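Living Room Tables: packing small items into a cloth bag

Maintained by Leonilde Aguiar and Bảo Khúc for Drinside. Last revised in December.

What is in it

The set has 210 recordings of people handling everyday things at the coffee tables in the Meireles lounge. Each session uses a patterned cloth bag and a few loose items, usually a plastic bottle and a lidded container. The person sits on the sofa and works at the tables from there.

Contents

recordings/ one folder per session, 14 sessions
notes/ plain text, one file per session, typed up by Jeptoo Waweru
items.csv every object with a short name and material
splits.csv 200 for training, the other 10 for checking

Room and furniture

The tables are pushed together and the join between them was left as it is. They don't line up perfectly, so a bag laid over the join may sit unevenly. Chairs were moved between sessions and their positions are not recorded.

Items

Names in items.csv are lower case with underscores (cloth_bag, bottle_clear). Bottles are listed by body color only, and labels and contents are left out. The bag is soft and rarely keeps the same outline twice. Its outline is not annotated.

Cloth bag and bottle on the coffee tables: 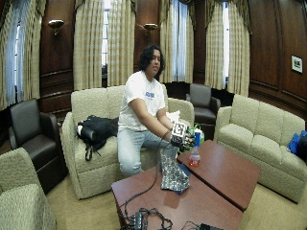
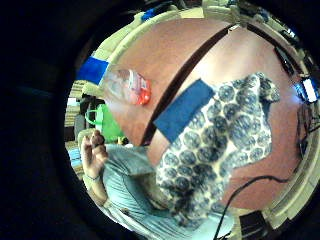
Known problems

Notes for 7 recordings are missing.
In session 3 the container is listed under two names. Use container_lid.
Sun on the glossy tabletop washes out part of the wood in the afternoon sessions.

Contact

Send corrections to Benvinda Amaral at Drinside, with the session number in the subject line.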